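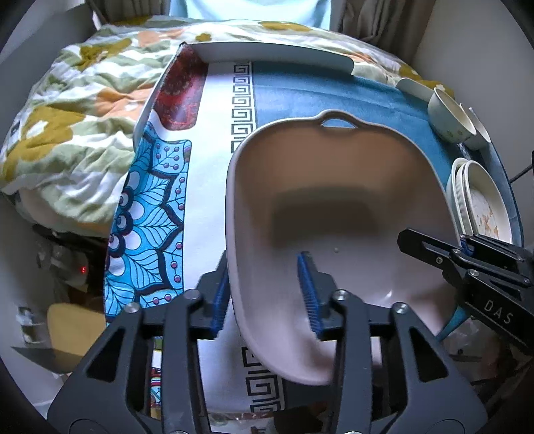
図1 片付け課題の収録より。楕円形の大皿の縁を2本の指で挟んだところ

家事自動化プロジェクト「Karkelell」進捗報告
2024年3月15日 Bandus 家事作業チーム

食後の片付けは、今期いちばん手応えのあった課題です。9月の開始時には平皿だけを相手にしていましたが、現在は大皿、カップ、マグ、トレーまで対象を広げ、手持ちグリッパーによる手本データは1,000件を超えました。収録場所もPlamdaleの住宅4軒に増え、テーブルの高さや布の柄がそれぞれ違うのが、学習にはとてもありがたいところです。

このデータで学習したモデルDinuを、据え置きの双腕機で試しました。試行373回のうち、皿をつかんで所定の位置まで運べたのは142回です。まだ家庭で任せられる数字ではありません。それでも、縁に指を掛ける位置を自分で選び直す動きが出てきたときは、チーム全員が画面の前で声を上げました!

苦手なものもはっきりしてきました。深さのある大皿は、片方の指を内側に入れる角度が少しずれるだけで傾きます。横倒しのカップは起こす前に転がしてしまうことが多く、食べ残しの付いた皿の重なりは、上の一枚だけを取るのがまだ難しい状態です。洗う工程には手を付けていません。

来期は、重なった皿の分離と、両手での持ち替えに絞って収録を続けます。あわせて指先のパッドを硬さの違うものに替え、同じ皿で比べる予定です。追加の予算はお願いせず、現在の枠内で進めます。収録に使える住宅をもう一軒ご紹介いただけると、たいへん助かります。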